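3.2 Clearing notes from shared screens

The second task concerned the small paper notes that build up on screens in shared work areas.
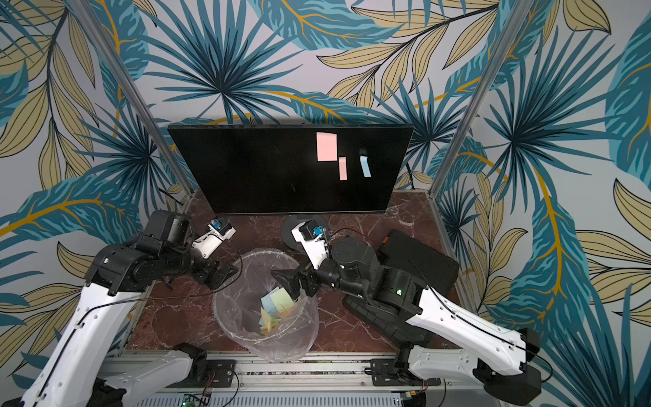 Figure 4. Sticky notes on a dark screen, with discarded notes in a lined, see-through waste bin in front of it.

Notes were sorted by where they were found: on a screen, on the desk surface, or in a bin. Over the study period we logged 243 notes across the Odby and Ernberg sites. Most of those on screens had been placed to one side, as in Figure 4, where three pink and pale blue notes are stuck to the right half. Mulligan had noted the same habit in her earlier walk-through of the Ernberg office, and put it down to people wanting the middle of the display kept free for reading.

Narrow strips were treated as a separate class from square notes. Strips usually marked a place or a line of text and carried little or no writing, so staff threw them out with less thought. Square notes were kept longer - 17 of them stayed up for the full 25 days at Odby - and were often left in place after the job they referred to was finished.

We asked each site to use a clear bin with a clear liner for the whole period. The contents could then be checked by colour without tipping out the bag. In Figure 4 the discarded notes are pale blue, yellow and light green, and lie crumpled at the bottom. Colour was recorded for every note but was a poor guide to its purpose. Only the Sembiring group had an agreed colour code, and seven of its members said they did not follow it.

Crumpling caused some trouble with the log. A crumpled note can hide a second one stuck to its back, and Baumgart's recount of the Odby bags gave a slightly higher total than the first pass. The recount figures are used in Table 2. Notes that had lost their glue and dropped behind a desk were left out - they could not be tied to a screen or to a bin. Marks left on the glass were not scored, although two sites asked us to include them in the October round.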